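Reading time: 1 min

Bullmont to Open Its Cable-Handling Work to Visitors in October

CLEVELL – Bullmont will hold an open day at its Clevell workshop in October, starting at 2 p.m. Visitors can watch the Kelemen arm try to coil and strap a cable, a job it has been learning since 2020.

"People have heard big promises about robots, and I don't believe most of them," said Enikő Hajdu, who runs the project. "Come and see how slow ours is."

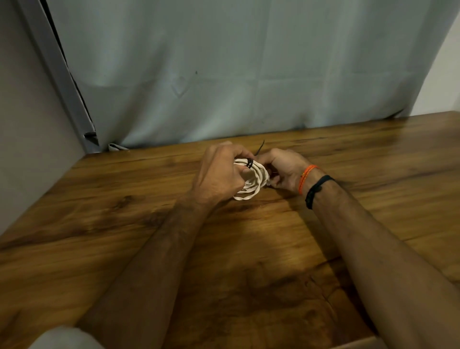 Each visitor may pick the cable, and the arm gets 100 seconds. Failed tries will stay on the scoreboard. Bullmont is making no claim that Kelemen can match a person at this work, and it has no sale date to announce.

Botond Jakab of Combridge, a customer that has yet to place an order, will run the clock. "I've sat through 6 demos that only worked for the man giving them," he said.

Entry is free. Sign up at the Bullmont front desk.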